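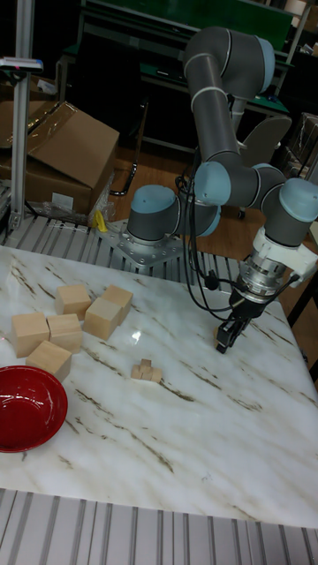
The Arm, Part Four: cable ties, cubes and the great marble question

October 2019

So where were we? Last time I'd just got the arm on to its plate and was feeling very pleased with myself, and then I switched it on and the whole table hummed like a fridge. I had a few comments asking whether I'd sorted it, and yes, I have (mostly), and I'll get to that, but first I want to talk about cable because cable has eaten my entire month.

For anyone new, I share a workshop at Plotgate with a handful of other people who make things, and since March I've been building a pick-and-place table in my corner of it. The arm is second-hand. It's bigger than I needed and it was cheaper than it should have been, and when I collected it from a chap in Tultport he looked so relieved to see it go that I nearly changed my mind in the car park.

Anyway, cable. The gripper needs power and it needs data, and both of those have to get from the base, up over the shoulder, round the elbow and down to the wrist, and at every one of those joints something wants to snag, pinch or pull tight. My first go was far too neat. I had it all snug against the links and it looked lovely, right up until I turned the wrist a long way round and heard a horrible little creak from the connector. Off it all came! The second go has loops of slack at the joints and white cable ties along the links, and it looks like somebody's dropped spaghetti on it, but I've run it round every pose I can think of and nothing has gone tight. I got through 70 ties, counting the ones I snipped off again. If you're doing this yourself, buy the big bag.

The hum was the plate, by the way. One of the bolts had bottomed out in its hole before it had properly clamped anything, so it felt tight on the spanner and was doing nothing at all. A shorter bolt and a washer and it's much quieter. There's still a bit of a buzz when the arm stops quickly, and I think that's the rails underneath, so I'll have those apart at some point when I can face it.

Now, the marble. Several of you were rude about the marble last time. I'll admit I picked the top because I liked it, all those tan and brown streaks, and it's flat and it wipes clean and I stand by it. But Leonilde Arruda, who has the bench across the way and knows much more about cameras than I do, took one look and said the shine would drive me round the bend, and she was dead right. There's a great bright patch of light on it just by the gripper, and when I tried my little camera program on it the program was absolutely certain the patch was an object. It kept giving me a position for it! I spent a whole evening fiddling with the brightness settings before giving up and going home for chips.

I've got two ideas. One is a matt cloth over the top, which would work and would make me sad. The other is moving the light so it comes in from the side, and I'm going to try that first.

In the meantime I'm leaving the camera out of it and teaching the positions by hand. The job I've set myself is six wooden cubes, left in a messy sort of huddle on the left side of the table, to be picked up one at a time and put in the red bowl. They're nice things to practise on, pale and smooth with slightly soft edges, and they don't mind being dropped. What they do mind is being too close together. The gripper has two fingers and both of them need somewhere to go, so where one cube leans up against the next there's simply no room to get a finger down between them. I'd pictured it just plucking them up like sugar lumps. I think the answer is to come in from a different angle, or give the awkward one a gentle nudge first, and I've been writing a nudge routine that so far is a bit more of a shove.

The tiny blocks are for later. I've got a small heap of them in the middle of the table and they're so much littler than the cubes that I'll need to be far fussier about height. I've set the slow speed to 18 per cent for anything near the surface and I'm not going above that until I trust it. Marble doesn't give, and neither do my fingers.

Next jobs are the light, the buzz, and a proper shelf for the boxes, because the corner behind the table is filling up with cardboard and plastic wrap again and I'm fairly sure my good set of hex keys is in there somewhere. If anybody has a nudge routine that doesn't shove, please do leave it in the comments.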